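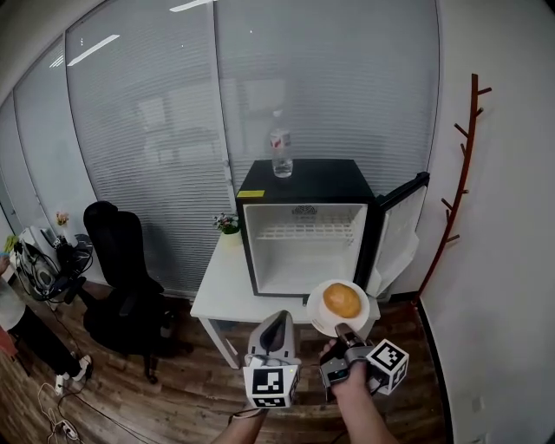 What temperature should a fridge be kept at?
Between 0 and 5°C. The dial inside doesn't show degrees, so use a fridge thermometer and read it first thing in the morning, before the door has been opened much.

Food Storage at Home — Session 3 handout
Lurncombe evening classes, tutor Hanne Kiiskinen

Why cold matters
Cold does not kill most bacteria. It slows them down. Cooked rice, sliced meat and soft cheese left in a warm kitchen can spoil in an afternoon with no change in smell. Get leftovers into the fridge within 2 hours of cooking, in shallow dishes so the heat gets out faster.

Where things go
Raw meat and fish belong at the bottom, covered, so nothing drips on other food. Cooked food and dairy go higher up. The door is the warmest part — fine for mustard and jam, poor for milk.

Fruit and veg
Oranges and lemons keep for a week or so in a bowl and longer in the fridge. Bananas go black in the cold. Potatoes want a dark cupboard, well away from onions. Wash fruit when you are going to eat it, as damp skins go mouldy sooner.

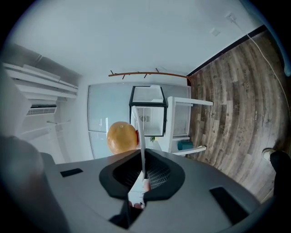
Dates on packets
"Use by" is about safety. "Best before" is about quality, and the food is often fine afterwards. Once a packet is open, follow the label, which may say to eat within 2 or 3 days.

For next time
Read Bogdan Wilczyńska's notes on freezing, up to page 12. Bring your fridge readings from the week, written down with the time of day.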